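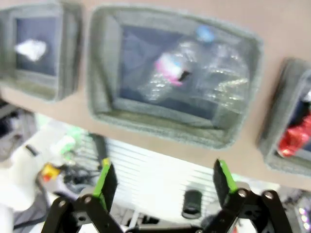 Three grey bins on a tan tabletop, with small items and wrappers inside.

A sorting bin is a small open container, usually kept on a table or shelf, in which odds and ends are gathered until somebody finds the time to deal with them. The type with soft, felt-like walls has become a familiar sight in homes and small workshops, where it is often set out in a row of two or more.

Felt itself is a very old material, made by matting fibres together, and it suits the job nicely — it is light, quiet when things are dropped into it, and kind to a polished table. Bins in Pimthorpe were traditionally sewn from offcuts, and the Zokari pattern, first sold at Benport market in May, added rounded corners and a flat base panel. The usual size is 35 cm long, and a bin of that size weighs 300 g.

How the bins are used varies a good deal from one household to the next. Many people keep wrappers and clear packaging apart from small things worth saving, though in practice the two have a way of drifting together over a busy week. Loose crumbs may be shaken out, and marks dabbed with cool water and a little mild soap, after which the bin is best left to dry in the open air for a day or so.

Sign up for the Osei household newsletter
Contact us | © Osei | Back to top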